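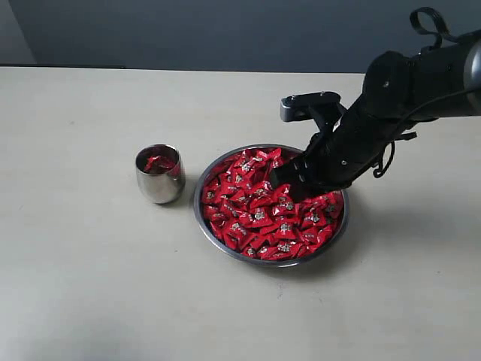 Rirkura Sweet Bowl and Cup Set

Stainless steel serving bowl with matching small cup, for counters, reception desks, meeting tables, wedding favours, the end of the bar. Round, shallow, polished rim. Sweets not included (we get asked, see lower down).

In stock. Usually goes out next working day.
Code: RK-77

What you get
1 shallow round bowl, stainless steel, polished rim
1 small tumbler-style cup, brushed stainless steel
Cardboard box, paper packing, no plastic

Why a bowl and a cup
Bowl is for the big pile. Cup is for the few. Put the cup at each place setting or by the till and keep the bowl where it can be topped up from. Cafes tend to order one bowl and a lot of cups, extra cups are on their own page. Some people use the cup for the empty wrappers. Works fine for that too.

The bowl
Low and open so you can see what's in it and get a hand in without knocking it. Holds a good heap of individually wrapped sweets, filled nearly to the rim with a bit of a mound in the middle. Don't go much higher than that, the shiny wrappers slide off each other and you'll be picking them up off the floor.
Strong colours look best against the steel. Red is the one we always come back to. Clear wrappers a bit lost in it, to be fair.
Polished finish so it will show finger marks. Wipe with a dry cloth. If that bothers you go for the Drudier bowl, same sort of job, dull finish all over, costs a bit more.

The cup
Rounded, a little wider in the middle, tapers slightly to top and bottom. Brushed so marks don't show as much. Takes a small handful of wrapped sweets, also sugar sachets, mints, cocktail sticks, paper clips if you must. Not sold as a drinking cup. Not insulated, don't put hot drinks in it.

Sizes
Bowl and cup are one size only in this set. Larger bowl is comming in September, will be listed seperately. Please don't order this one and ask us to swap it later, it makes a mess of the stock.

Filling it
Wrapped sweets only on a public counter, please. Loose ones get handled and go sticky, and then the bowl needs a proper wash every day.
Pillow or triangle shaped wrappers pile up nicely. Round hard ones roll. Chocolates fine, but keep out of the window in summer.
Printed wrappers: if you're having your own logo done, put it in the middle of the wrapper where it doesn't get lost in the folds. The printer we point people to is Dovhaniuk, they do small runs. Order direct with them, we don't take a cut and can't chase it for you.

Cleaning
Warm water, washing up liquid, soft cloth. Dry straight away or you get water spots.
Dishwasher OK for both, but the polish on the rim will dull over time.
No wire wool. No bleach.
Sticker residue underneath comes off with a drop of cooking oil.

Prices
Single set £10
Box of sets for trade, price on request, minimum order 40 sets
Extra cups, see cups page
VAT included on the single set, not on trade

Delivery
UK mainland only from this page. Highlands and islands, email first for a price.
Trade boxes go by pallet, somebody needs to be in to sign.
Dents in transit: tell us within the week, with a photo of the box as well as the bowl. Box photo matters, the courier won't pay out without it.

Returns
Unused, in the box, normal refund. Used ones we can't take back, food item.

Questions we get
Do the sweets come with it? No. We don't sell food.
Can the bowl be engraved? Yes on the outside, trade orders only, add two weeks. Cup can't be engraved, the curve is wrong for the machine.
Will it scratch the table? Base is smooth but it is metal. On a soft or painted top put a felt ring under it. Felt rings are on the bits and pieces page.
Is there a lid? No lid. Cling film overnight, or tip the sweets in a tub.
Do they stack? Bowls yes. Cups no.
Magnetic? Not enough to rely on.
Can I have just the bowl? Not at the moment. Asked the supplier, waiting to hear.

Also in this range
Rirkura tray, oblong
Rirkura cup, single
Drudier bowl, dull finish
Drudier tongs, short

Sold and packed by Tritora. Trade enquiries through the contact form, put RK-77 in the subject line or it goes to the wrong inbox.
Page and prices updated 22 August 2021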